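4.2 Cleaning the Tonia serving tray

Wash the tray by hand after each use. Do not put it in the dishwasher.

1. Scrape off leftover food with a plastic spatula.
2. Lay the tray flat in the sink and rinse it with warm water.
3. Add a drop of dish soap and wipe from the center outward.
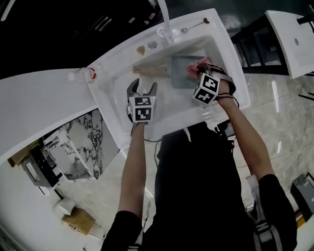 Dried-on sauce needs more time. Cover the tray with warm water and leave it for 18 minutes, then wipe again. Use a soft cloth — like the pink one on the tray in the sink — and press down with your palm along the corners. A brush, such as the wooden-handled one beside the tray, is for the underside only.

4. Rinse both sides and stand the tray on edge to dry.

CAUTION: Steel wool and scouring powder will scratch the coating. Scratches are not covered by the warranty.

Note: Wait until the tray is fully dry before stacking. Stack no more than seven trays.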